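# Fledura three-switch power strip, white

The Fledura is a desk-top power strip with three socket groups, a switch for each one, and a master button at the cord end. We stock it in white with a white cord. It sells mostly to people fitting out shared desks, craft rooms and small offices, where the strip sits on the table and gets switched on and off through the day.

## Layout

The master button is square, slightly raised, and marked with a power symbol in light gray. A small red indicator light is set into the housing next to it. Along the top of the strip are three flat switches in a row, one above each socket group. They carry no numbers or labels. If you want to mark which device is on which switch, a strip of label tape fits on the housing between them.

Each socket group on the top takes either a two-prong plug or a three-prong plug with angled pins. There are three more pairs of slots on the front face for two-prong plugs. The front outlets are handy for lamp cords and slim chargers. A bulky adapter plugged in there will stick out toward you, so most people put those on top.

The housing has rounded edges and wipes down with a dry cloth. Unplug it from the wall before cleaning.

## What it suits

- Monitor, laptop charger and lamp on one desk, each switched on its own
- Soldering or craft tables where one tool should be off while the others stay on
- Reception counters, with the master button used at closing time

It is for indoor use only. Do not use it in a bathroom, next to a sink or on a workshop floor. Do not plug one strip into another.

## Before you order

Check the plug type for your country. The outlets accept several plug styles, but the cord comes with the plug you choose at checkout, and we can't change it after the order ships. Read the rating on the underside of the strip and add up what you plan to connect. Space heaters, kettles and laser printers should go straight into a wall outlet.

If you need more than three switched groups, look at the Galanis, which is longer and comes with a wall bracket. The Pavidero is the plain version, with a master button and no individual switches. Both are on their own pages.

## Setting it up

1. Set the strip on a flat, dry surface with the switches facing up.
2. Turn the master button off and plug the cord into the wall.
3. Plug in your devices with their own power switches off.
4. Turn on the master button, then the switch for each group you want to use.

Leave some slack in the cord where it leaves the housing. A wide loop is fine. A tight bend right at the end of the strip will wear the cord over time, and so will a desk leg standing on it. Uncoil the full length before use.

## Ordering

Single strips ship from our Grustlow warehouse. Trade cartons hold up to 100 strips, and price breaks start at 400 and again at 1000. Mixed orders with the Galanis count toward the same break. The current batch went on sale in March and uses the same housing as the last one, so replacements will match what you already have.

Warranty is 2 years from delivery. Keep the packing slip; we ask for the order number on it if you make a claim. 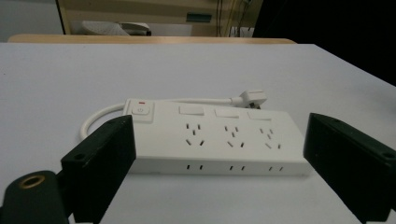
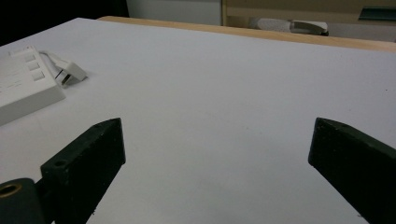
*First photo: the strip from the front, with master button, switches and outlets. Second photo: the white tabletop.*

Page last updated 12th June.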